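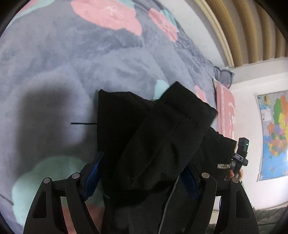 Vaughan Student Robotics Society, Household Handling Section

Nindska is a student project in robot handling of cloth, run by the Household Handling Section of the Vaughan Student Robotics Society. Its stated goal is a machine that can put away laundry. Its members, most of whom live in student housing, are widely regarded as well placed to supply the test material.

History

The project was started in September by Kazuhiro Okabe, then a second-year student, after the section's earlier effort, a sock sorter called Bririco, was retired. Bririco could match socks by color with fair success, provided all of them were black. Ro-un Ban took over as project lead the next year and dropped the sorter's conveyor belt, along with most of its ambitions.

Method

Members record demonstrations with hand-held grippers, picking up and folding clothes in ordinary rooms. A typical session takes place on a bed, where a dark garment may be gripped in a heap on a fuzzy blanket with pink and mint-green patches. Plain tabletops were used at first, but a policy trained on them proved helpless when faced with bedding.

Each recording is labeled by garment type and outcome. The labels "folded," "partly folded" and "moved" are all in use, and the boundary between the last two has been the subject of three section meetings. By Jun 3, 2021, the collection held 2,177 recordings, of which 231 were set aside for testing.

Competition

Nindska entered the Lisell Cup, a student contest in household tasks, and placed second in the cloth event. There were 2 teams. The judges praised its handling of towels and made no comment on its handling of shirts. The section's annual report devotes four pages to the towels.

See also

Bririco
Lisell Cup
Vaughan Student Robotics Society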